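Reisen und Schreiben, Kursunterlagen zur dritten Sitzung
Thema: Essen unterwegs, oder wie aus einem Tagesausflug ein Text wird

Hallo zusammen, letzte Woche sind wir ja mitten in der Diskussion stehen geblieben (Fiorella, dein Einwand mit dem Preisniveau kommt gleich noch dran!), deshalb steige ich ohne große Einleitung wieder ein.

Wir waren bei der Auswahl. Ich bin im März für einen Tag nach Drunport gefahren, mit dem Zug, ein einziger kleiner Rucksack, und wollte eigentlich nur durch die Markthalle und dann ins Café Tilarach. Am Ende waren es Markthalle, Café, eine Käserei am Hafen, ein Antiquariat, noch ein Café und eine Fischbude, bei der ich vierzig Minuten im Nieselregen stand und es keine Sekunde bereut habe. Mein erster Entwurf hatte 3000 Wörter. Alles drin, auch die Toilette am Bahnhof. Kein Mensch liest das, ich selbst auch nicht!

Meine Regel seitdem: 600 Wörter, ein Hauptort, höchstens zwei Nebenstationen. Der Hauptort muss übrigens gar nicht der beste gewesen sein. Bei mir wurde es die Fischbude, obwohl der Käse ehrlich gesagt besser war, aber über das Warten im Regen hatte ich einfach mehr zu erzählen.

Zum Einstieg. Lest bitte noch einmal die beiden Anfänge aus dem Reader (S. 28). Ho-yin Yau beginnt seinen Colombo-Text mit einer Bestellung, die schiefgeht: Er zeigt auf etwas, bekommt etwas anderes und isst es trotzdem. Nach drei Sätzen weiß ich, wo er sitzt, wie hungrig er ist und dass er die Sprache nicht kann. Der zweite Anfang, der mit dem Wecker und der Fahrt zum Flughafen, braucht dafür eine ganze Seite. Ich mag ihn trotzdem, vor allem die Stelle mit dem Taxifahrer, nur würde ich ihn heute später beginnen lassen.

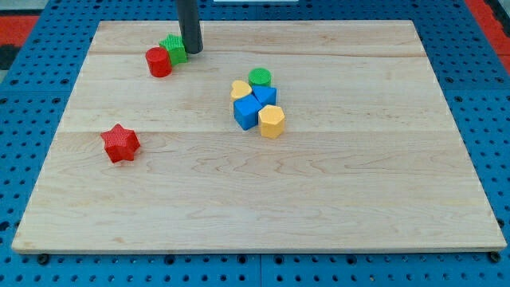
Abb. 1: Helles Holzbrett mit feiner, welliger Maserung

Dann zu den Adjektiven, meinem Lieblingsärgernis. »Lecker« ist ab heute gesperrt, »urig« auch, und »Geheimtipp« kostet eine Runde Kaffee. Wenn eine Suppe gut war, schreibt auf, was drin war, wie heiß sie kam und ob ihr den Teller ausgewischt habt. Aus meinem Notizbuch, unbearbeitet: »Fischsuppe, viel Fenchel, zu viel Pfeffer, Brot von gestern, aber geröstet. Zweite Portion.« Daraus lässt sich ein Absatz bauen, aus »superleckere Suppe in urigem Ambiente« eben nicht.

Fiorella Amato hatte gefragt, ob Preise in den Text gehören. Ja, finde ich, aber sparsam und mit Monat dazu, sonst bekommt ihr im nächsten Jahr böse Post. Ich nenne meistens nur den Preis vom Hauptort und schreibe beim Rest »günstig« oder »an der Schmerzgrenze«. Und wenn ihr eingeladen wurdet, muss das rein, und zwar oben! Da lasse ich nicht mit mir handeln.

Noch kurz zu Wegen und Zeiten: Schreibt auf, was ihr selbst gefahren oder gelaufen seid. Ich habe mich einmal auf den Prospekt verlassen und den Bus 427 nach Fullum empfohlen, der am Wochenende gar nicht fährt. Zwei Leserinnen standen dann da. Mir ist das bis heute peinlich, und seitdem fotografiere ich jeden Aushangfahrplan ab (macht das auch, die Dinger sind online oft veraltet).

Aufgabe bis zur nächsten Sitzung
Sucht euch einen Ausflug, den ihr wirklich gemacht habt, gern auch nur in den Nachbarort. Höchstens 600 Wörter, Einstieg mitten im Geschehen, eine Mahlzeit kommt vor. Keine gesperrten Wörter. Bitte ausgedruckt und mit breitem Rand mitbringen, wir tauschen zu zweit und streichen gegenseitig.

Wer bei der Auswahl hängt, schreibt mir vorher. Den Drunport-Text lege ich in beiden Fassungen in den Kursordner, die lange bitte nur überfliegen!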